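Brovport, le rangement à bijoux qui m'a fait vider mes cartons

Avril 2022

Bon, je vous préviens, je ne suis pas quelqu'un d'ordonné. Mes bijoux vivent depuis toujours dans ce qui traîne : une soucoupe, une poche de manteau, et surtout des cartons ouverts récupérés après une livraison. Alors quand j'ai craqué pour le coffret Brovport (24 compartiments, couvercle vitré, 40 euros chez Marwat), c'était avec l'espoir un peu fou de devenir une autre femme. Voilà d'où je partais :

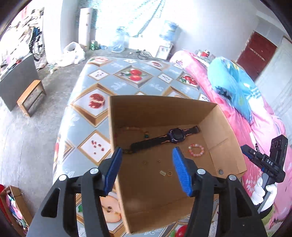
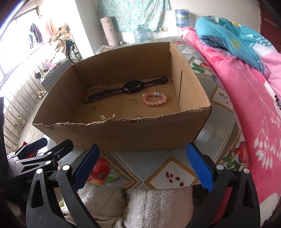
La montre, les perles et les petites choses dorées, en vrac dans le carton.

Le vrai problème du carton, ce sont les petites pièces. Une montre, on la retrouve toujours. Une bague fine, c'est une autre histoire : elle glisse dans un coin, elle se coince sous un rabat, et le matin on part sans. J'ai cherché une bague pendant tout un hiver pour la retrouver en aplatissant un emballage au-dessus de la poubelle jaune. J'en ai eu des sueurs froides !

Donc, le coffret. Il arrive bien emballé, sans odeur de colle (mon précédent, un Vukgate acheté en soldes, avait parfumé toute l'armoire pendant des semaines). L'extérieur est en similicuir gris clair, l'intérieur en velours crème. C'est joli, c'est sobre, ça peut rester sur la commode sans faire boîte de représentant. La vitre du couvercle est en vrai verre, ce qui surprend un peu à ce prix, et elle ferme avec un petit aimant très agréable – on entend un « toc » et c'est tout.

Côté place, il y a deux niveaux. En haut, un plateau amovible avec les boudins pour les bagues et une série de petites cases carrées. En dessous, des cases plus longues et un coussin pour les montres. Les boudins sont bien serrés, presque trop les premiers jours, il faut écarter avec le pouce. Les anneaux très fins tiennent debout sans basculer, et ça, franchement, mon Vukgate n'y est jamais arrivé.

Les breloques, je les ai mises dans les cases carrées. Le velours les retient bien quand on ouvre le coffret d'un coup sec. Par contre, pour les attraper, bonjour ! Les cases sont profondes et étroites, et avec des ongles courts comme les miens on gratte le fond sans rien remonter. J'ai fini par glisser un carré de mousse au fond de chaque case pour surélever le tout. Cinq minutes de découpage, et depuis je n'y pense plus.

Les bracelets de perles, c'est là que ça se gâte un peu. Un bracelet élastique prend la forme qu'il veut, et la case carrée est trop petite pour le poser en rond. On peut le plier en deux, mais je n'aime pas trop ça pour l'élastique. Je les ai donc descendus au niveau du bas, dans les cases longues, où ils sont allongés bien tranquilles. Même chose pour les colliers. Il n'y a pas de crochet dans ce modèle, donc si vous avez beaucoup de chaînes fines qui s'emmêlent, passez votre chemin ou prenez un présentoir en plus.

Et la montre connectée ! Le coussin est prévu pour une montre classique, avec un bracelet qu'on referme autour. Avec un long bracelet souple de sport, ça bâille, le boîtier tourne et le couvercle du haut appuie dessus. J'ai écrit au service client, et un certain Jannik Fröhlich m'a répondu très gentiment (et vite) qu'un coussin plus épais serait vendu à part en juin. Sympa, mais j'aurais préféré le trouver dans la boîte. En attendant, j'ai enlevé le coussin et je pose la montre à plat dans le logement. Pour la charger, de toute façon, elle passe la nuit ailleurs.

J'ai aussi regardé le Cavell, celui qu'on voit partout, à 61 euros. Il est plus grand et il a des tiroirs, mais chez moi la commode est étroite et les tiroirs butaient dans la lampe. Ma sœur l'a et elle en est ravie. Elle a aussi trois fois plus de boucles d'oreilles que moi, ça compte.

Après deux mois, le velours s'est un peu marqué là où je pose mes créoles. Un coup de brosse à habits et ça revient. Le similicuir ne bouge pas, la charnière non plus. La vitre prend toutes les traces de doigts, je passe la manche dessus et voilà.

Les plus : les boudins à bagues, l'aimant, la taille, l'absence d'odeur.
Les moins : les cases trop profondes, rien pour les chaînes, le coussin de montre.

Ma note : 4 sur 5. Je le rachèterais, surtout pour les bagues. Si quelqu'un a testé le format voyage de la même marque, dites-moi en commentaire s'il tient bien fermé dans une valise, j'hésite à le prendre pour cet été.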